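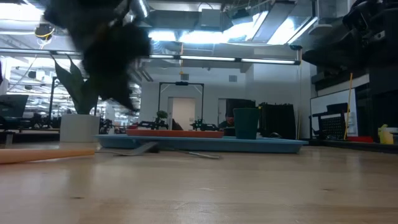

Blue tray, orange board, green cup.

**September 2023, supply notes, Dolesow**

Ferry skipped us again, so the island is back to living out of the storeroom. Went through the preparedness shelf with Iman Ashour. We own 1,000 water purification tablets and 34 cans of chickpeas. If the harbor closes we will be very well hydrated and tired of one another.

Rice is the weak spot. At the present rate it lasts some 61 days, assuming people measure with a cup and not with their feelings. The Mevik order was meant to cover this. Mevik says it is "in transit," a place I would like to visit.

Tried the Pivon hand-crank radio. Two minutes of cranking bought one weather report, in which I learned it was windy. Window had already told me.

To do:

- chase Mevik again, politely
- move batteries off the damp wall
- ask Skála if they'll split a pallet of rice, they have the same ferry and the same problem
- reorder masks before November, when everyone else remembers
- Iman wants coffee listed under medical. Approved.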